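Baltarville Community Laundry: Frequently Asked Questions

Where are you?
We are at the rear of the Grajales Arcade, next to the bike racks. Enter from the car park side. The front doors of the arcade are locked on Sundays but ours stay open.

Do I need to be a member?
No. Anyone can use the machines. Members pay a yearly fee of $23 and can book a washer up to 12 days ahead.

How do I pay?
Card only. The coin boxes were taken out in July. If a machine charges you and doesn't start, note the number on its door and ring Tala Qudah on the desk line.

Can I wash doonas?
Yes, in the two large front loaders. Please don't put doonas in the top loaders.

Can I bring my own detergent?
Yes. Liquid or powder is fine. We sell single serves of both at the desk.

Can I dye clothes in the machines?
No. Dye stays in the drum and marks the next person's washing.

How long will you hold clothes left behind?
Two weeks. After that they go to the Zustach op shop. Name tags help us find you.

Do you have a service wash?
Yes, weekdays only. Drop off before 9 am and collect from 4 pm. Rasha Mahasneh runs the service wash and can answer questions about stains.

What temperature should I use for dark clothes?
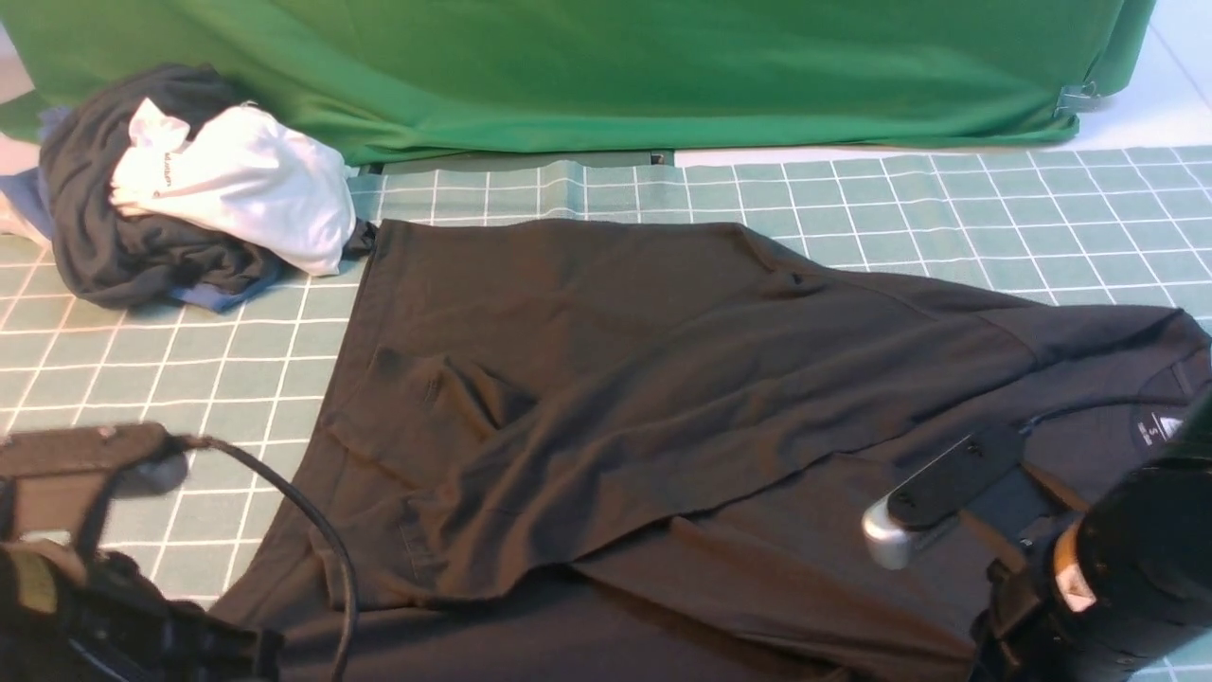 Cold is the safest choice for darks, and it's the setting we use for service washes unless you ask for something else. Turn tops inside out and wash them with similar colours. Check the label before using a dryer. On a dark top like the charcoal one on the grid mat, look for the small white label inside the collar. If the print has faded, treat it as line dry only.

Is there somewhere to hang things?
There are lines in the courtyard. Bring your own pegs.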